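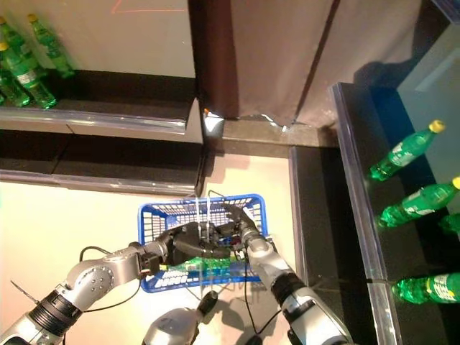

Marisol Bermúdez reckons I've got shopping baskets all wrong. She wrote in after my last column to say that a basket is for people who know what they came for, and that anyone who picks one up "just to have a look" deserves the sore arm they go home with. Fair enough, Marisol. I'm still going to argue with you though.

Opinion | Shops & Shopping
May, by Lizeth Huaranga

I love a basket. I love the hand basket more than the trolley, more than the little half-trolley that veers left, and a good deal more than the wheeled thing you drag behind you like a reluctant dog. I grab one at the door of my local Villanueva even when I've only gone in for a bottle of lemonade, and yes, a bottle of lemonade has a perfectly good neck to carry it by. A basket slows you down! You put the bottle in, it rolls onto its side, and you've got a bit of company round the aisles.

What I want to have a proper whinge about is the drinks shelf. My shop had a refit and somebody decided the soft drinks needed to face the front in one perfect line, labels square, caps level, not a gap anywhere. It looks lovely at seven in the morning. By the time I get there after work I feel like a vandal for taking one.
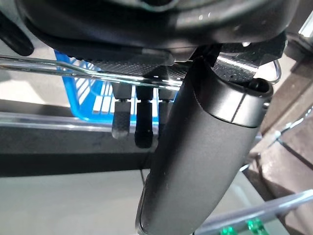
Close quarters in the drinks aisle.

My cousin stacked shelves at the old Zenusow on the highway for two summers and she was taught to pull everything forward at the end of each shift, every last bottle. Fine, I get it, a full-looking shelf sells. But she'd go back ten minutes later and there'd be holes all through it again, and she said the holes were how she knew people liked the stuff. I think about that a lot. A shelf with a few bottles out of line tells you somebody's been there. A shelf like a wall of soldiers tells me to keep my mitts off.

I once counted our lemonade section out of pure spite while my partner was choosing crackers. There were 168 bottles, all facing me. I took one from the second row so I wouldn't spoil the front, and then had to stand there nudging its neighbour across to hide what I'd done. Who is that for?

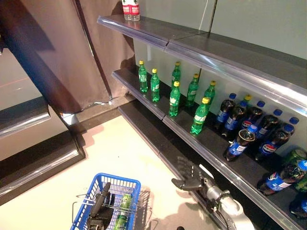
Should the lemonade and the cola share a shelf? Put them side by side and let people reach across, because most households buy one of each anyway.

I know there are shops that give every brand its own bay with its own lit-up header, and I know the companies pay for it. I don't care. I like the green and the brown next to each other. I like water close by too, for whoever in the family is being good. When I was a kid the milk bar had one shelf for the lot and we managed.

And while I'm at it — price rails. I'm all for them, the clear plastic ones along the edge, provided there's a price in them and it belongs to the thing sitting above it. Last month I paid for what I thought was the special and it was the special on something else entirely, two bottles along. Cost me 71 cents, and I've been cranky about it ever since.

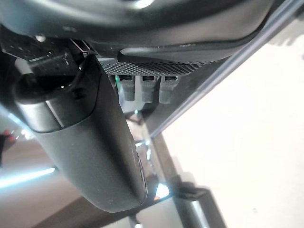

VILLANUEVA, May — I went back before writing this, to be fair to them. Basket on the arm, slow lap, no list. It was nearly closing and the drinks shelf was a shambles, bottles every which way, a few pushed right to the back where only tall people go. I have never enjoyed that aisle so much. I bought two lemonades and a cola and a packet of biscuits I didn't need, which I suppose is Marisol's point about baskets made for her.

She can have that one. But if anyone from the shop is reading, leave the bottles a bit crooked, would you? And put the baskets back by the second door, I'm sick of walking round for one.

Contact the opinion desk | © Lelar Community Pages | Back to top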